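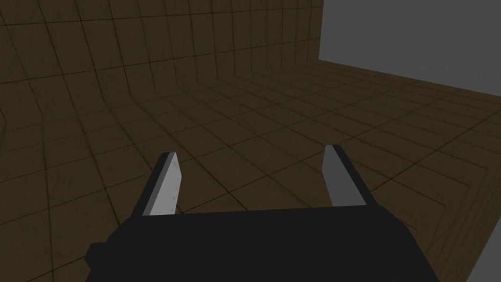
Hovusbridge, returns hall – gripper cell walk-round, April
Checked by: Lok-yiu Lam, early shift

1. Fingers open fully, nothing held at start.
OK.

2. Contact pads clean and seated on both fingers.
OK. I still want spare pads kept in the hall. Tarnside says they are on order.

3. Stop button reachable from the packing side.
FAIL. You have to lean past the belt. Raised last time too.

4. Everyone on shift trained to clear a jam.
FAIL. 2 out of 5. The training was a video.

5. Simulator run reviewed before settings go live.
Done, for what it's worth. Bare tiles never snagged anybody's sleeve. Our totes have straps and torn labels.

6. Pick rate posted at the cell.
Says 105 an hour. Please take it down. People have started racing it, and the hand packers get all the awkward stuff now – the easy picks were their breather.

7. Job rotation sheet filled in.
Blank since the cell opened. Lurkier's plan promised "lighter work." I'd like to see who got it.

Cell may run with a second person present. Items 3 and 4 back to me before night shift uses it.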